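Aleksandra Szulc
May 31, 2024

1/
Spent the day watching people collect training examples for a robot that picks computer power supplies out of a cardboard box. I went in doubtful and came out doubtful about different things. Long thread, mute me now if you like.

2/
The pitch from Skimitz, for those who haven't had it in their inbox: record enough good examples of a job, feed them to a model (theirs is called Eklow), and the robot picks up the job. No hand-written rules. The set of examples has its own name, Flollex, because everything has its own name.

3/
An "example" is one full go at the task. Reach into the box, get hold of a unit, lift it, bring it over to the tray, let go. Everything the arms do gets saved along with whatever the cameras on them see. Then somebody marks it keep or toss. Then you do it again. And again. I drank a lot of bad coffee.

4/
Credit where it's due, they didn't pick an easy object. A power supply is a nice solid metal brick with a mop of cables coming out of it. The brick part any gripper can manage. The mop swings, snags on its neighbours and never hangs the same way on two tries. You can grab it by the cables too, and then the brick dangles.
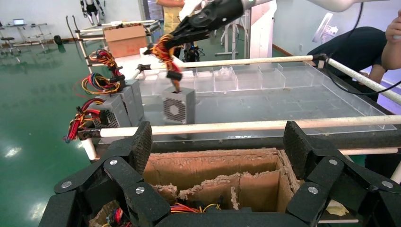
Adeel Talpur: Grabbing by the cables should be a toss, surely? If you keep those you're teaching it a bad habit and you'll never get it back out.

5/
Adeel, I asked the same thing, and got two answers from two people standing a metre apart. One said toss it, you'd never let a new hire do that on a line. The other said keep it, since the unit gets where it's going and the model needs to see more than one way of doing it.

6/
Both of those are defensible. What bothers me is that both people were marking examples the same day for the same set. If the rule for "good" depends on who's at the laptop, the model is learning the average of their opinions. There is a written guide. It says a grasp should be "secure and natural". Good luck with that.

7/
Now the numbers, such as they are. The target for the session was 100 examples. 70 were kept. I was told that's a solid rate and maybe it is, I've got nothing to compare it with. Neither did they when I pushed.

8/
Ask about the tossed ones, though. I'd have thought they were the interesting part: slips, tangles, a second unit coming up on the wires of the first. Those go in a folder called "misc". When I asked what happens to misc I was told they'd "probably look at it in December".

9/
So picture what the model gets to see. Lots of pickups that went fine, done by people who've had plenty of practice. Very little of anything going wrong and being sorted out afterwards. Then it gets put in front of a real box and the first time it slips, it's somewhere it has no memory of. I've seen this movie. I've written up this movie.

10/
To be fair to the crew (I do like them), they know this. One of them told me recoveries are what she'd collect if it were up to her. But recoveries are slow, they're hard to do on purpose without looking fake, and the contract counts finished pickups. You get what the contract counts.

11/
A word on the box. Cardboard compartments, rims chewed up into fluff, dividers gone ragged. I'd leave it exactly like that. My worry runs the other way. If every example in Flollex uses this one box, with this one pattern of rips, how would anyone know whether Eklow has learned "find the power supply" or "go slightly left of the big tear"?

12/
I asked how many boxes are in the rotation. The answer was 4, on paper. I only ever saw the one being worked on. I'm not accusing anyone of anything, swapping takes time and the stack of new ones was apparently in another building. But the write-up will say four boxes, and somebody should ask how the examples are split between them.

13/
Same question for the floor, by the way. It's green and shiny and throws every ceiling light straight back up at the cameras. Lovely if you plan to run your robot in that exact room for the rest of its life.

14/
And yes, I asked about testing. Last round, Eklow was tested in the same room, on the same units, by the same people who recorded the examples. It did well. Of course it did well. I'd do well on an exam if I'd written it and sat it at my own kitchen table.

15/
What would change my mind? It's a short list and I gave it to them before I left, so none of this is news to anyone. Numbered separately because I know people will screenshot it.

Ask 1. Write down the keep/toss rule so that 2 people who've never met would agree on most examples. Then check. Give them the same batch, don't let them talk, and publish how often they differ. If it's embarrassing, publish it anyway.

Ask 2. Start from messy boxes. Wires across wires, one compartment full, the next one bare partway down, both grippers having to work around a rim that's coming apart. I want to know what share of Flollex begins in a state like the one below, and what share begins with everything laid out politely. 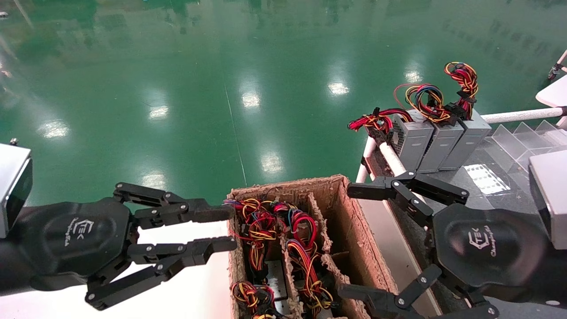
Ask 3. Open the misc folder. You've already paid for it. Label what went wrong in each one, even in a word or two, and train one version with it and one without.

Ask 4. Test somewhere else. Different room, dull floor, different brand of power supply, and someone at the controls who doesn't work for you. Maurya has offered bench space for this sort of thing before and I'm told the offer stands.

16/
Several of you are asking if I think the whole approach is bunk. No. I watched a very awkward object get handled by a machine with far less fuss than I was expecting, and there's skill in how the crew gathers this stuff. I just don't believe a success rate until I know what was thrown out before anyone started counting.

17/
Skimitz have said they'll send me the marking guide and the split by box. If they do I'll post both with my notes. Replies are open, but if you're going to tell me that more data fixes it, please say more of what.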